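Clarkbridge Ice Rink – Pre-Season Inspection Checklist with Comments
Inspected by: Gion Mayrhofer
Date of inspection: 29th May
Scope: ice pad, boards, glass, benches, penalty boxes, goals. Plant room is covered on a separate sheet.

1. Dasher boards
Panel joints flush, no exposed fixings – PASS
Kick plate secure along full length – FAIL
Comment: Kick plate has lifted behind the east goal line. Two screws missing, one sheared. A skate blade will catch in the gap. Refix before any use of that end.

2. Glass and supports
All panes seated in channels – PASS
No cracks or chips at corners – FAIL
Comment: Pane 23 is chipped at the lower left corner, on the home bench side. Replace it. Pane 52 rattles when struck by hand but is sound. Refit the gasket and check again in July.

3. Protective netting
Fixed at top rail and at sides – PASS
No holes larger than a puck – PASS
Comment: Sutter end netting was patched last season and the patch is holding. Sag is within tolerance.

4. Players' benches and gates
Gates open inwards, latches work with a gloved hand – FAIL
Rubber flooring flat, no raised edges – PASS
Comment: Visitors' gate latch sticks and has to be lifted with the free hand. Clean and grease. If it still sticks, fit the Drorus replacement latch held in stores.

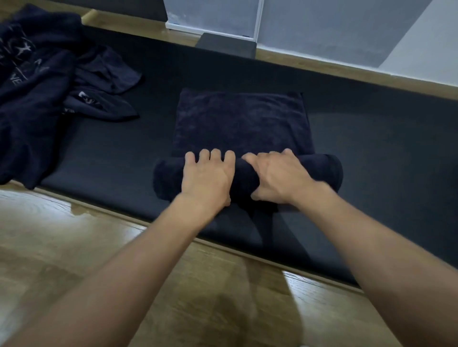 Can the visitors' gate be used while the latch is waiting for repair?
Only for public skating, with a steward at the gate. It stays out of use for matches and team practice until the latch has been signed off.

5. Penalty boxes
Glass between box and timekeeper secure – PASS
Door stops in place – PASS
Comment: None.

6. Goals and pegs
Frames straight, welds sound – PASS
Flexible pegs release under side load – FAIL
Comment: One of the 4 pegs on the Dilness end goal did not release. Hole was packed with old ice and grit. Drill out and retest with a new peg. Do not put the old peg back into stock.

7. Lighting and scoreboard
Even light over both goal creases – PASS
Goal lamps and horn work from timekeeper's desk – PASS
Comment: Horn is slow to respond on the first press. Connector reseated, no change. Not a safety matter – passed to the electrician.

8. First aid and exits
Stretcher route clear from ice to ambulance door – FAIL
Exit signs lit – PASS
Comment: Spare matting stacked in the corridor by changing room 5. Move it to the store.

Outstanding items: 1, 2, 4, 6 and 8. Reinspection needed before the first team session.

Signed: G. Mayrhofer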